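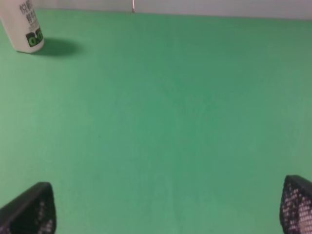

2 min read

Clumum two-arm set: data card

Clumum holds 400 takes of two robot arms working on a green tabletop, all driven by remote control. The main task is bringing a puzzle cube up between both grippers. Takes were recorded in February on the Rusu bench.

Files

Each take has joint positions, gripper opening and video from the wrist and fixed cameras. Training uses 160 takes per operator, and the other 80 are held out for testing.

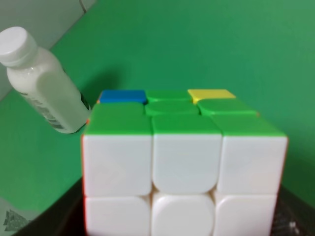
Reading time: 2 minutes

How takes were driven

The operator moves a pair of Winum hand controllers and the arms follow. Start with one arm, close the gripper, then bring in the second. Pauses are kept in the logs.

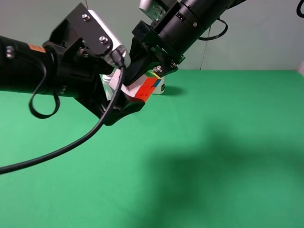

Takes where the cube was dropped are marked "fail" in the notes column and left in the set. Filter them out if your method can't use them.

Layout

Object positions change between takes and are not measured. Bottles serve as obstacles. The one with the black cap pinches in at the middle, and the one with the white cap is straighter, so a grasp tuned on one may slip on the other.

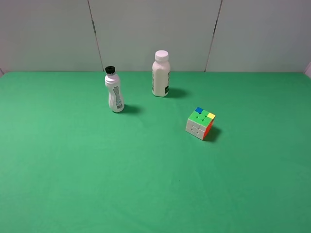
Known limits

Load the set with Sevumen 2 or later. Lighting was not varied. Shadows fall to the right of the bottles and the cube, and a model may learn to rely on that.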